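The left hand stopped closing, again

Jan 6, 2023

We lost most of the afternoon to the left hand. The job is simple on paper: open the box flaps, put the bottle, the can and the snacks inside, close it up. The robot had been getting through it well enough until episode 33, when the fingers on the left froze half curled and the arm carried on pushing.

The controller logged fault 2169, a finger current timeout. The manual from Limov gives it one line and tells you to restart. What bothers me is that the arm did not stop with the hand. They are on separate loops, so a dead hand does not count as a reason to halt.

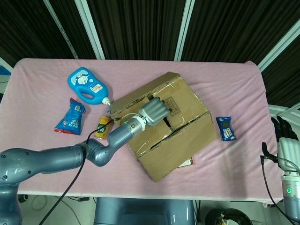
Left hand on the flap, right hand parked at the table edge.

Yanti Mangundap hit the stop before anything broke. The light on the wrist is no help in all this – it only tells you the hand has power.

Dewanti Govindasamy went through the logs and found the hand's replies arriving 700 ms late, against a limit of 600. We had the same thing in August and blamed the cable. I swapped the cable then. I have now swapped it again, and the delay is still there, so my money is on the driver board.

For now any hand fault stops both arms. It is a crude fix and it will cost us some good runs. The spare board is coming from Pestarley and I'll post the timings once it is in.

Contact | © Unedwood Notes | Back to top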